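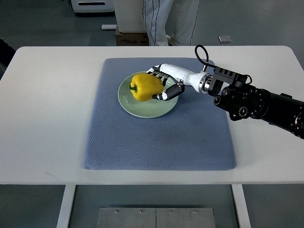 Yellow bell pepper on a pale green plate, robotic hand at right.

Pre-launch inspection: Urnow bus and ferry booking feed

Scope: search, seat hold, payment handoff, tickets and refunds, as served to our site through the Urnow connection. Checked on the staging site in March, with live inventory wherever the supplier let us have it. Marks are Pass, Fail, Partial or Not tested. A mark of Pass means we saw it work on our own screens. Supplier statements are quoted in the comments but don't earn a mark.

SECTION A. SEARCH AND INVENTORY

A1. Every route in the sales sheet returns at least one departure.
Fail. The sheet lists 48 routes. We got departures on 37. Urnow says the other 11 are "seasonal." Two of them are airport shuttles, and we would like to know what season an airport closes for.

A2. Station names match the signs at the stop.
Partial. Billdale comes back as "Billdale Central" in search and "Billdale Coach Pt" on the ticket. Those could be the same place. A traveler with a suitcase shouldn't have to find out. Ask for one name and a street address.

A3. Departure times are in local time at the stop.
Pass on every route we tried. The one overnight route that crosses a time zone was right at both ends.

A4. Results are sorted the way the label says.
Fail. "Cheapest first" puts Aitken departures at the top even when another carrier costs less. We were told this is a caching matter. It cleared for one afternoon and came back, with Aitken on top again. Check whether there is a paid placement clause before accepting the caching story.

A5. Sold-out departures are hidden or clearly marked.
Partial. They are marked on desktop. On the phone layout the gray tag sits behind the price.

SECTION B. PRICE AND SEAT HOLD

B1. Price in search equals price at checkout.
Fail. A "facility charge" shows up on the last page for ferry trips. The sales deck promised all-in pricing. Don't launch ferries until this is fixed or the charge appears in search.

B2. Seat hold lasts as long as the countdown says.
Fail. Countdown shows 11 minutes. Holds dropped at 3 when we opened a second tab. Urnow could not reproduce it, on a test system with no other traffic. Retest on live.

B3. Child and senior fares need an age, and the age carries through.
Pass.

B4. Bike and oversize bag options appear only where the carrier takes them.
Not tested. The carrier rules page is blank for most operators. An empty page is not a yes.

SECTION C. PAYMENT HANDOFF (PRIVO)

C1. Card details never touch our servers.
Pass. Confirmed in our own logs. We had a letter from Privo saying the same thing and checked anyway.

C2. A declined card returns the customer to the same seats.
Partial. Works the first time. After a second decline the cart is empty and the message reads "Thank you."

C3. Double click on Pay does not charge twice.
Pass. Tried with mouse, keyboard and a slow phone connection.

C4. Currency shown is the currency charged.
Pass for dollars. Not tested for anything else, so leave the other currencies switched off.

SECTION D. TICKETS, CHANGES AND REFUNDS

D1. Ticket email arrives within the promised time.
Partial. Bus tickets came quickly. Ferry tickets came the next morning, one of them after the boat had left.

D2. Ticket opens without a signal.
Fail. The code is drawn from the web each time. Plenty of rural stops have no signal, so a saved copy is needed.

D3. Refund amount matches the policy shown at purchase.
Not tested. Staging refunds always return the full fare, which tells us nothing about real ones. Buy and cancel three live tickets before signing.

D4. Customers are told when a carrier cancels.
Not tested. "Handled upstream" is the full answer we have on file. Ask who sends the message, from what address, and in which languages.

SECTION E. SUPPORT AND CONTRACT

E1. Support phone answered by a person.
Partial. Answered at 10 a.m. At 9 p.m. we got a recording that gave the email address we had already written to.

E2. Uptime figure has a definition.
Fail. The contract counts the system as up if the home page loads. Search can be dead all day and still score well. Replace with search and checkout, measured from our side.

E3. We can switch off one carrier without calling anyone.
Pass. Tried with Aitken. It was gone from results on the next search.

HOLDS BEFORE LAUNCH

A4, B1, B2, D2 and E2 must be marked Pass by us. D3 must be tested with real money. Bus-only launch can be discussed once B2 is clear. Ferry pages stay hidden.

Next check: after Urnow's next release. Rerun all of Section A, including the items that passed.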